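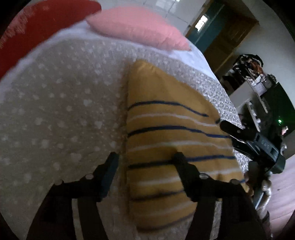
Bed task, both grippers at the striped pillow

Products Downloads Tickets Community Sign in
Support > Drunside hand grippers > Ticket 2321
Search tickets and articles...

Drunside pair: one gripper loses its zero partway through a session

Status: Solved
Opened by: Ute Brandes
Product: Drunside hand grippers (pair), Sorkley recorder

Hi Admasu team,

I'm recording household tasks with a Drunside pair in our Zisemska apartment, mostly making beds and moving pillows, and one of the two grippers keeps forgetting where closed is. It starts out great! I squeeze, the number in Sorkley goes down to 0, I let go and it goes back up to 80 mm like it should. Then somewhere in the session the zero slides. I'll have the fingers pressed together on a pillow corner and Sorkley swears they're open by a few millimeters. The other gripper never does this.

The trouble is that I don't notice while I'm working (both hands are full and the laptop is across the room), so I only find out when I replay. The robot arm that learns from these recordings then closes too little and drops the pillow. Yesterday it dropped one three times in a row and I went home grumpy.

What I've tried so far:

Restarted Sorkley. Zero is fine for a bit, then slides again.
Swapped the cables between the two grippers. The problem stayed with the same gripper.
Wiped out the finger joints with a dry brush. Some lint came out, no change.
Re-ran the zero routine from the menu. Same as a restart, it holds for a while and then goes.

I have not opened the housing – didn't want to upset the warranty. Log bundle is attached. The slide is easiest to see in the second half.

Ute

Reply from Evangelia Theodorakopoulos, Admasu support

Hi Ute, thanks for the logs, they helped a lot. The zero moves in small steps and each step comes right after a hard squeeze. That usually means the little magnet at the finger pivot is creeping on its shaft. You can check without opening the housing. Hold the fingers closed, wiggle one of them gently and watch the width. It shouldn't change by more than the last digit.

If it does, please stop recording with that gripper for now and don't tighten the pivot screws to make up for it. They set the finger friction, and overtightening will wear the linkage.

Ute Brandes replied

OK, did the wiggle test. Good gripper: rock steady. Bad gripper: the number wanders all over the place, and I can get it to jump just by squeezing hard on a folded towel. So I guess that's our magnet. Confession, I had already snugged up one of the pivot screws last week, so I've backed it off until the fingers spring open freely again.

Can I keep the old recordings, or are they junk?

Reply from Evangelia Theodorakopoulos, Admasu support

Keep them. In Sorkley, go to Tools, then Re-zero by segment, and mark a moment in each stretch where you know the fingers were fully closed on nothing. Anything between two marks gets corrected. If a stretch has no clean close in it, leave it out of the training set. A replacement finger module is on its way to you.

Ute Brandes replied

Module's in, and the swap was easy once I found the right hex key. I did 3 full bed sessions, pillows and all, with a closed check at the start and end of each, and the zero stayed put every time. Re-zero by segment rescued most of the old stuff too – I threw out the worst stretches. The arm is holding on to its pillows again.

One wish: could Sorkley beep when the zero moves? I'd have caught this way back in May. You can close the ticket, thanks Evangelia!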